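Home | Desk & Office | Kitchen | Workshop | About | Contact

Search reviews... Go

The Direo wired mouse: plain, gray and I love it

January 2, 2022

I went back to a wired mouse in the fall, after my third wireless one started dropping its connection in the middle of spreadsheets, and I wish I'd done it years ago. The one I bought is the basic Direo in dark gray. It has two buttons, a wheel and a cable. There's no software to install and no little receiver to lose in the bottom of a bag. I plugged it in and started working.

I've used it every workday for 14 weeks now, mostly for bookkeeping and a bit of photo sorting in the evenings, so I think I can say something useful about it.

The shape is what won me over first. It's longer than my old one, with a nice rounded back that fills the palm (I have medium-large hands, and my old mouse always left my ring finger dragging on the desk). The sides are gently curved and the same left and right, so my left-handed daughter can borrow it without complaining. She does borrow it. Often!

The finish is matte all over. I was worried it would go shiny where my fingers rest, the way my last two did, and so far there's no sign of that. It does show hand lotion, so wipe it down if you use the stuff. A barely damp cloth is plenty.

Clicking is quiet but not silent. The left button has a short, clean click and the right one feels a touch stiffer, at least on mine. The wheel is my favorite part. It has soft little steps you can feel without hearing them, and I can land on the row I want in a long sheet almost every time. The Prunero I used before this had a wheel that would jump two rows whenever it felt like it, and I got so used to correcting for it that I spent my first week with the Direo overshooting everything.

Tracking is great on my desk, which has a light wood top with a dull finish. I don't use a pad. It's also fine on a magazine, a cutting board and the arm of the couch. It was hopeless on my sister's glass table, but then every mouse I've ever owned has been hopeless on my sister's glass table.

Now the cable. It's thin, which I really like, because a thick one pushes back when you move to the far side of the desk. It's also long, much longer than I need with a laptop. I keep the spare length bundled up and let it live at the back of the desk, and only the bit I need runs forward to my hand. 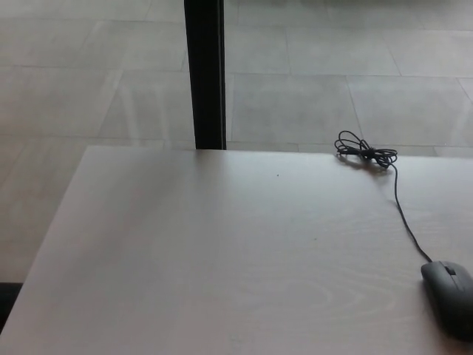 The Direo on my desk, spare cable bundled at the back.

If you have a tower on the floor, you'll be glad of every inch. With a laptop, plan on doing something like this. Leave yourself more slack than you think, too. I tied mine too short the first time and kept tugging the whole bundle toward me.

A few small gripes. The feet on the bottom collect lint faster than they should, and I have to pick at them with a fingernail every couple of weeks. There are no side buttons, so if you live by your "back" button in the browser you'll miss it (I did for a few days, then forgot). And I'd have loved a second color, maybe a dark green.

I got mine at Malabanan, the office supply place by the bus station, where they had a display one you could try. Do that if you can, especially if your hands are small, as it's a fairly long mouse.

I've already bought a second one for the laptop in the kitchen. That one gets crumbs in it and is still going strong. I'll add a note in February if anything changes.

Recent reviews
Prunero desk lamp, one year on
Treltisstead folding bookstand
Which pencil sharpener should you buy?
Malabanan own-brand notebooks, lined and plain
A footrest for short people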